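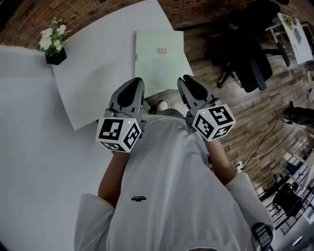
Category: Office furnishings and stationery

Document folder

A document folder is a folded cover of card or plastic sheet used to keep loose papers together on a desk, in a drawer or in a bag. The simplest form is a single sheet creased once along the spine. Other forms add inner flaps, a pocket or an elastic closure.

Sizes and materials

Folders for A4 paper are made slightly larger than the sheet, so that the edges of the contents are covered. Card folders are sold by weight of board. Plastic folders, usually polypropylene, resist damp but take ink poorly and are generally marked with an adhesive label.

Colour and labelling

Pale colours such as mint green, buff and light blue are common in offices, where colour may stand for a department, a year or a stage of work. A pale mint-green folder with a small rectangular label, its text in red, shows up clearly on a white table. Labels are placed on the front cover when folders lie flat, and on a tab or spine when they are filed upright.

The Durar office register, a printed guide to filing practice, lists 57 folder types under 2 headings, flat and suspended. It advises a limit of 30 sheets for a single-crease card folder.

Use on shared tables

Folders in current use are often left flat on the work surface beside permanent items such as a potted artificial plant. Closed work is moved to a box or cabinet.

See also: Ring binder; Lever arch file; Suspension file

Previous | Next | Contents | Random article

Comments (2)

Kenneth Mowat: The limit is low for heavier board. We put twice that in ours.

Ilham Tambunan: Could the section on sizes cover foolscap? Older cabinets still need it.

Wuleck Reference | 3,685 articles | Contact | Copyright | Back to top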